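Re: [homekeeping] Fruit trays, one layer or a bowl?

On 14 May 2024, a list member wrote:
> I switched from a bowl to a shallow tray and my fruit
> keeps twice as long. Plums, tangerines, even the leftover
> cake, all together on the table. The Zillen page says the
> air gets around everything. Why would anyone pile it up?

Twice as long as what? Did you buy the same plums from the same store in the same week and put half of them in the bowl? I've been reading this list for 24 years and every container anyone has ever bought made the fruit last twice as long.

I'll give you that a tray makes it easier to spot the one going soft. In my bowl the bad plum is always at the bottom.

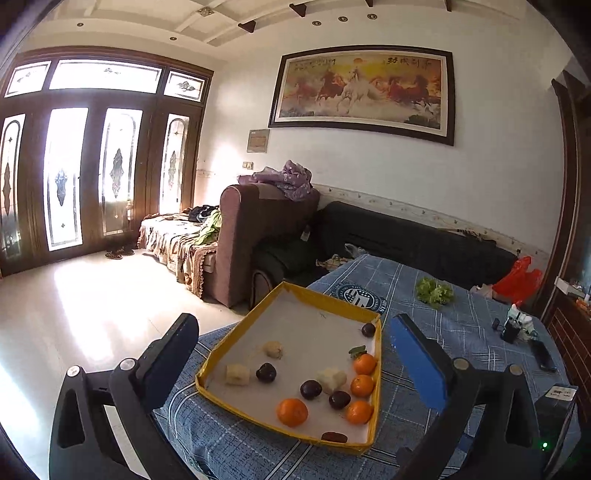 What I don't buy is putting the cake in with the fruit. Cake left out goes stale, and plums have skins that split if you look at them wrong. Then you have juice in the crumbs and ants by morning. Bread and cake go in a tin with a lid at my house. Oranges and tangerines can sit wherever they like for 5 days and not care.

As for the Zillen page, they sell trays. The Flevia people said the same about their wire baskets, and mine left dents in every peach.

If somebody wants to try it properly, one bag of plums, half and half, same table, I'll read the results. Until then I'm keeping the bowl.

Does anyone still put lettuce out on the table, or does it all go straight in the fridge?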